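Home Skills at Irklow House
Unit 6: Folding on the Bed
Notes by Hoi-yan Au, revised 15 Jul 2022

Welcome back, everyone! Several of you asked in May whether a bed is a proper place to fold — it certainly is, and I do nearly all of mine there. Make the bed first, smooth the cover toward the foot, and then bring over one cloth at a time.

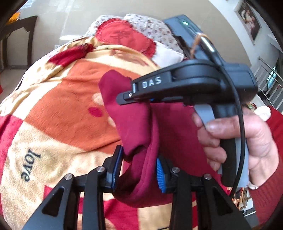 Fig. 1. Dark red cloth held up over the patchwork cover.

Find two corners before you worry about the rest. If the cloth is bunched, lay it down, pinch up a fold and ease it outward with your fingers spread. A busy pattern underneath (bears, in our case) can hide an edge, so go by feel.

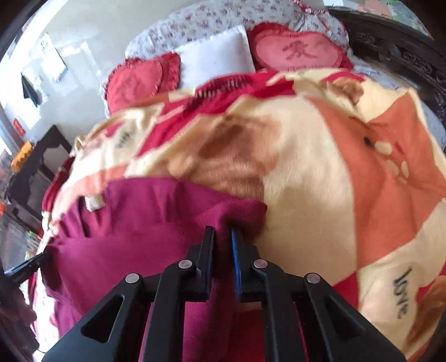 Fig. 2. Crumpled cloth on the bear blanket, with a small cream tag near its edge.

For next time, please practice with a pillowcase and read the Nundora sheet on towels.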